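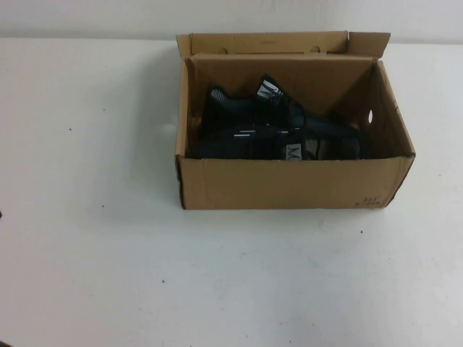
装鞋这点小事，机器到底会不会

我先交代一下立场：我在网店退货仓干过两年，地方叫Skomthorpe，老板的公司叫Wallin，专收别人退回来的鞋。所以每次有人跟我说“机器人马上就要进厨房进车间啦”，我脑子里冒出来的第一个画面都是一个敞着口的纸盒，里面一团黑乎乎的鞋。你让它把鞋弄好，盖上盖子，我就信你。

听着特别没出息是吧？人家都在聊翻跟头、跳舞、跑半马了，我还在这儿惦记鞋盒。可我真觉得，翻跟头离我家的日子很远，鞋盒离得很近。

先说说这活儿烦在哪儿。鞋这东西，软的地方软得要命，硬的地方又挺硬。鞋面一捏就瘪，鞋底你捏它它不理你。鞋带更气人，它没有固定的样子，今天绕在左边，明天套在另一只上头，你拎起一只，另一只跟着晃晃悠悠就上来了（我当年第一周至少一半时间在跟鞋带较劲）。纸盒也不是什么省心的东西，盖子立着立着就往后倒，边口磨毛了，手一重就压出个坑。人手对这些事根本不过脑子，碰到了就绕开，滑了就再捏紧一点。

再加上颜色。黑鞋放在盒子里，底下全是阴影，哪儿是带子，哪儿是缝，哪儿是另一只鞋的边，我戴着眼镜都得凑近了看。我们那会儿最怕来一批全黑的，大家都抢着去分白鞋。我一直很好奇，摄像头碰上这种黑咕隆咚的一堆，心里是什么滋味。

今年四月我去看了Mellico的一场开放日，就在Gingate那边的园区里，展台上摆着机械臂，干的就是收拾桌面、往盒子里放东西这一类的活。我在那儿站了一个下午，站到脚麻。讲解的小伙子很热情，说他们内部拿各种日用品试了1,967次，成了722次。我挺佩服他肯把这个数说出来的！换个爱面子的公司，只会给你放一段剪好的视频，配上激昂的音乐。

不过你要是站在仓库主管的角度算这笔账，就笑不出来了。成的次数连一半都不到，剩下的谁来收拾？还不是旁边站着的那个人。那这个人干脆自己装好了，还快些。

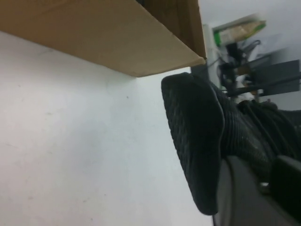

我倒是越看越觉得，夹住鞋本身已经没那么神了。两根指头找准地方，一合，鞋就在那儿了，这一步现在不少机器都能做得像模像样。麻烦都在夹住以后：鞋是歪的，该往哪边转？鞋带会不会挂住盒沿？放下去以后另一只被顶歪了，要不要重新摆？我奶奶装鞋，一只朝东一只朝西，鞋底贴着盒壁，最后拿手掌轻轻一按，听声音就知道盖子能不能合上。她可没读过什么论文。

有朋友跟我抬杠，说你这是拿人的标准苛求机器，洗衣机也没学会用搓衣板嘛，换个办法不就行了。这话有道理，我想了好几天。鞋盒可以改成抽屉式的，鞋带可以先用纸圈箍住，鞋厂出货那头其实早就能这么干，东西都是新的，方向也一致，一条线下来清清爽爽。要是你问我工厂里能不能用上，我说能，有些地方现在就该用，别再让人弯着腰干这个了。

可是退货仓不一样，家里更不一样。东西是从别人手里回来的，鞋带系着死结的有，左右脚不是一个码的也有，我还见过鞋盒里塞着半包饼干。家里就更别提了，我家门口那个鞋堆，连我自己都要翻半天。你总不能要求全家人脱鞋之前先把鞋头对齐、鞋带箍好，等机器来收吧？真能做到这一步，我还买它干嘛。

还有一个我特别在意的地方，就是慢。慢其实没什么，我夜里睡着了，它慢慢收拾到天亮都行，我一点意见没有。我怕的是它慢，还得有人看着。开放日上那台机器旁边一直站着工作人员，手边就是急停按钮。我完全理解，安全嘛。可家务这东西，省下来的就是“不用管”这三个字。一台需要我盯着的机器，对我来说等于家里多了个实习生，还不会自己去倒水喝。

那你说我是唱衰的？真不是！我回来以后跟家里人讲了一晚上，讲得手舞足蹈的。我觉得拿鞋、拿袋子、拿这些软塌塌的破玩意儿来练，路子走得很对。比起在干干净净的台子上抓方块，我宁愿看它在鞋带里磕磕绊绊。方块抓1,000次都成，我也不会把家门钥匙给它。

我自己的标准很土，写出来给大家笑话：随便从我家门口拿9双鞋，有长带子的，有凉拖，有我爸那双底都磨斜了的，一双一盒，盖子合得上，中间没人伸手帮忙。什么时候哪家能当着我的面做完，我就掏钱。价钱可以商量，分期也行。

按我现在看到的样子，车间里把东西理顺了的那些工位，机器可以上，早上早好。家里这边，再等等吧，鞋还是自己收。我昨晚刚收了一遍，今天早上又乱了。

相关文章
叠衣服的机器，我为什么没买
在Wallin退货仓的两年：一份流水账
扫地机卡在拖鞋上的第一百种姿势
Gingate园区开放日逛展笔记（上）

读者评论

匿名读者：同在退货仓干过，黑鞋那段看得我直点头。我们那儿还要给鞋撑子归位，比鞋带还烦。

匿名读者：作者对家用的要求是不是太高了？我只要它能把鞋从客厅拎到门口，扔那儿都行，盒子我自己盖。

匿名读者：722那个数是每样东西都算在一起的吗？光看鞋会不会更低？

作者回复：混在一起的，我问了单独的鞋，讲解员说没带那份表。下次去再问。

匿名读者：半包饼干，后来谁吃了？

联系我们 | 投稿 | 版权所有，转载请先留言 | 返回顶部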